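Call for Participants: Bench Technicians and Home Repairers for a Study of Automated Computer Servicing

Varkivero Institute for Applied Automation
September 2018

The Varkivero Institute invites applications from adults with hands-on experience in computer repair, refurbishment or assembly to take part in a paid study of shop-floor work. The study asks how much of the ordinary labor of a repair shop can be handed to a machine at present, and how much still depends on a trained pair of hands. It is carried out with Drirnier, which refurbishes used office computers for resale.

Background

Machines have done well for many years at work that repeats exactly. Repair work seldom does. Two desktop computers of the same model may reach the bench with different drives fitted, cables routed another way, or a latch that was bent by a previous owner. An experienced technician deals with such differences without much thought. A machine must find the latch, judge how hard to press it, and keep clear of the wiring while it does so.

Claims about what automation can already do in this area vary widely, and few of them have been tested against people doing the same job under the same conditions. The Institute intends to make that comparison in a fair and open manner. Participants are asked to perform the same tasks that are set for the automated stations, using their own judgment and working at their usual pace. 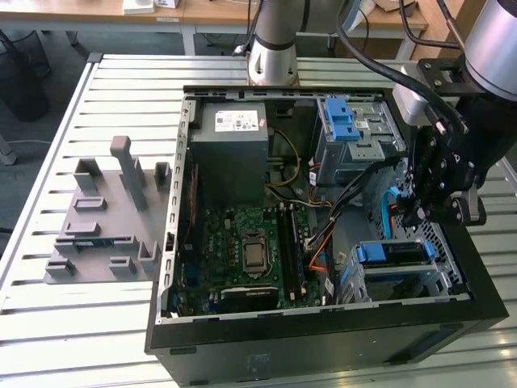
The task set, known as Novutik, covers the removal and refitting of memory modules, storage drives, expansion cards and power and data cables in standard desktop towers. Each task has a written starting condition and a written finishing condition. A task is recorded as complete only when the computer starts normally and all parts are properly seated. Speed is recorded but does not affect payment.

A second, shorter part of the study concerns household chores, among them sorting cutlery, folding towels and coiling an extension cord. Participants with no repair background may apply for this part alone.

Who may apply

The Institute is seeking 71 participants in total. Applicants must be at least 18 years of age and able to work at a standing-height bench for periods of up to one hour. For the repair tasks, applicants should have at least three years of experience, paid or unpaid, in opening and servicing desktop computers. Formal certificates are not required. Left-handed applicants are particularly encouraged to apply, as they were underrepresented in the pilot round held in March.

Current employees of Drirnier are not eligible.

What participation involves

Participants attend three sessions at the Van der Linden Building. Sessions take place on separate days and include a safety briefing, a practice period and rest breaks. Hand movements are recorded on video during the tasks. Faces are not recorded. In the final session, participants watch selected attempts made by the automated stations and comment on them in an interview. Technical knowledge of automation is not needed for the interview.

Payment and expenses

Participants receive $200 for each completed session. Local travel costs are repaid on presentation of receipts. A person who withdraws before the third session will be paid for all sessions completed up to that point.

Use of results

Recordings are stored under a participant number and are kept separate from names and contact details. Results will be published as group figures. The pilot round produced 1,349 recorded attempts, and a summary of its findings will be mailed to any applicant on request.

How to apply

Application forms are available at the reception desk of the Van der Linden Building or by mail from the Institute. Please state which part of the study you wish to join, describe your relevant experience in a few sentences, and list any days on which you cannot attend. Applicants will receive a written reply whether or not a place can be offered.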